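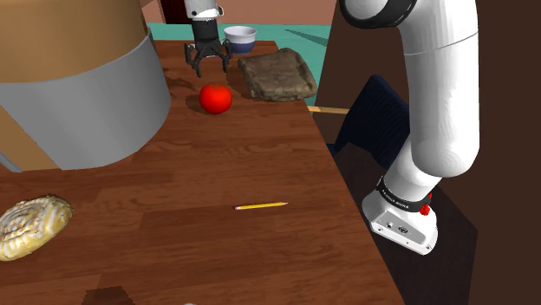

Home & Kitchen / Thread

Okay so I've been trying to get one decent tomato sauce out of my own kitchen since December and I have thoughts. Long thread, go get a snack.

1/ My neighbor Deirdre Cullinane makes a sauce that tastes like somebody's grandmother yelled at it for six hours. She says it takes 40 minutes. I have timed her. It takes 40 minutes.

2/ Mine takes three hours and tastes like warm ketchup. Same pot, same stove (we have the same awful landlord stove), same tomatoes from the Clalport market.

3/ First thing I changed was salt. I was adding it at the end like a coward. Now it goes in with the onions and wow, okay, yes.

4/ Second thing: I was crowding the onions. 300 grams in a tiny pan just steams. Bigger pan, lower heat, leave them alone. I am very bad at leaving them alone.

5/ Somebody is going to say sugar. Heikki Rissanen has already said sugar, in my DMs, twice. I tried it. It was fine! It tasted like Heikki's sauce, and I wanted Deirdre's.

6/ Carrot works better for me. One small one, grated, in with the onions. My kid can't find it and believe me she looks.

7/ Please stop keeping your tomatoes in the fridge. I did it for years. Leave them out on the table and use them when they give a little.

8/ Canned is completely okay in winter, by the way. I paid way too much for "fresh" ones in Brestby and they had the texture of a bath sponge.

9/ Butter or oil? I go oil at the start, then a bit of butter once the heat's off. Ita Phelan thinks this is a crime and she's welcome to make her own dinner.

10/ Batch from Thursday was the closest yet. Deirdre tried a spoonful, said "hm," and then had a second spoonful — I'm counting that as a win.

11/ Still can't get it as thick as hers without it catching on the bottom. Tried a heavier pot, tried stirring more, tried a lower flame. If you've got a trick that isn't tomato paste, reply and I'll try it this weekend.

12/ Also taking opinions on basil stems. In or out? I've been throwing them in whole and fishing them out before serving.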